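Category: Machine Safety / Integration
August | By Fletcher Cartwright
Reading time: 4 min

The written procedure for the bin-picking cells at Clindard runs to 11 pages. Boglárka Szekeres, who maintains it, would like it to be shorter. The first version was longer and was read less.

Szekeres came to Clindard from Skellcombe, where she spent most of her time on guarding and stop circuits for palletizing lines. Picking cells for mixed objects, she says, raise the same questions in a less orderly form. The contents of the bin change, the grasp points change, and the people working on the cell are often adjusting software and hardware in the same hour.

"On a palletizer you validate the motion and then you leave it alone," she said. "In a picking cell the motion is generated at run time. You can't validate every path, so you validate the limits."

Those limits are set in the controller's safety configuration and not in the application code. Each cell has a bounded work volume, a floor below which the tool may not travel, and a separate speed limit for manual mode. The application may ask for anything it likes, and the safety configuration decides what it gets. Changes to the configuration need a second signature, currently that of Junpei Hattori, and the checksum is written in the cell log each time.

Hattori regards the checksum as the most useful line in the log. "If the number is different and there is no entry, the cell stays down until we know why," he said. In one early case the difference was traced to a backup restored after a drive failure. The restored file had a tool definition two revisions old, with a finger length that no longer matched the hardware.

Tool definitions get a section of their own. A finger swap requires a new tool center point, a new payload entry, and a slow descent over an empty bin before any objects go in. The permitted descent height is 38 millimeters above the bin floor for the first pass.
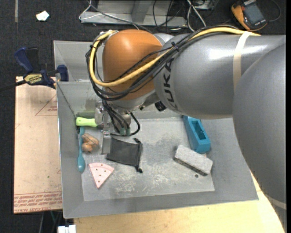
Who is allowed to clear a jam inside the bin? Anyone trained on that cell, once the arm is in a monitored stop and the enabling device is in that person's own hand.

The second condition caused some argument. Lachlan Baxter, who runs the evening shift, had been used to one person holding the pendant while another reached in. Szekeres removed that option in the third revision. Baxter objected on grounds of time and then measured it. The single-person method added 11 seconds per intervention, which he now considers acceptable.

Cable dressing was added in the same revision. External cables and hoses must be tied at fixed intervals along the arm, with enough slack at the wrist for the full permitted rotation and no loop large enough to catch a bin rim. The check is done by hand, with drives off, and then by jogging each wrist axis to its software limit at manual speed. Ties are inspected every 500 operating hours or after any contact with a fixed object, whichever comes first.

"Most of our unplanned stops were connectors working loose," Szekeres said. "They were recorded as gripper faults, so we bought gripper parts."

The procedure also covers bin fixing. The bin has to be restrained so that it can't shift when a finger presses on the floor or drags an object against a wall. Clamps are allowed during development, but their positions must be modeled as obstacles. A cell released for unattended running needs bolted stops.

Test objects are treated as controlled items. Every object in a trial set has an entry with its mass, its largest dimension and any known hazard, such as a cord that can wrap around a finger. The current register at Clindard lists 154 objects. Szekeres asks that damaged ones be withdrawn and not repaired, as glue changes both mass and surface friction.

Dennis Bloxham of Rewi, who reviewed the procedure from outside, had one main criticism: it said a great deal about starting a cell and very little about leaving one. The current revision has a half-page on handover. The outgoing operator records the mode, the tool fitted, the configuration checksum and any open fault. The incoming operator reads the entry back at the cell.

Bloxham would also like a fixed limit on how long a development cell can run under temporary arrangements. Szekeres agrees in principle but has not settled on a figure. The site at Nastham will adopt the document next, and she intends to wait for its first set of logs before the limit is written in.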